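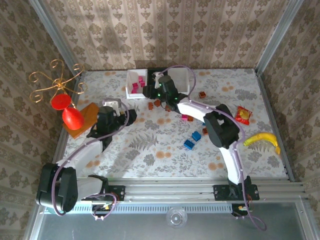 Two-arm cell with block-sorting task, Tutport lab.

Equipment Planning Engineer, Robotic Workcells
Kuusisto, Tutport site
Posted October 20, 2024

Kuusisto is hiring one engineer to plan and purchase equipment for its tabletop manipulation cells. The position reports to Reijo Heinonen, Head of Lab Operations. It is full time and on site.

Background

The present cells carry two arms on a shared aluminum rail, with patterned wallpaper on three sides and cloth on the table. Small blocks, boxes and household items serve as task objects. The next budget covers 5 further cells at Tutport and a parts store at Nostmont. Requirements for the new cells were frozen in September. Supplier selection is open.

Duties

Prepare the bill of materials for each cell, down to brackets, cables and fasteners.
Obtain and compare quotes for arms, grippers, extrusion and power supplies.
Maintain the cost model in Pluvik, including spares, freight and calibration hours.
Set stock levels for gripper fingers and joint motors. The store currently lists almost 600 line items, many with no reorder point.
Specify wall coverings, table cloths and task objects so that a cell can be refitted between task sets.
Run acceptance tests on delivered arms and file nonconformance reports with the supplier.

Requirements

Degree in mechanical, electrical or industrial engineering, or equivalent shop experience.
At least five years in equipment purchasing or workcell design.
Ability to read assembly drawings and wiring diagrams.
Working knowledge of lead times and warranty terms for small robot arms.
Spreadsheet skills sufficient to audit a cost model written by someone else.

Programming experience is useful but will not be scored. Travel to Nostmont is required 2 days per month.

How to apply

Send a resume and one sample equipment budget, with prices redacted if necessary, to Reijo Heinonen through the Kuusisto careers page. Cover letters are optional and limited to 600 words. Shortlisted applicants will be given a quote comparison exercise to complete on site.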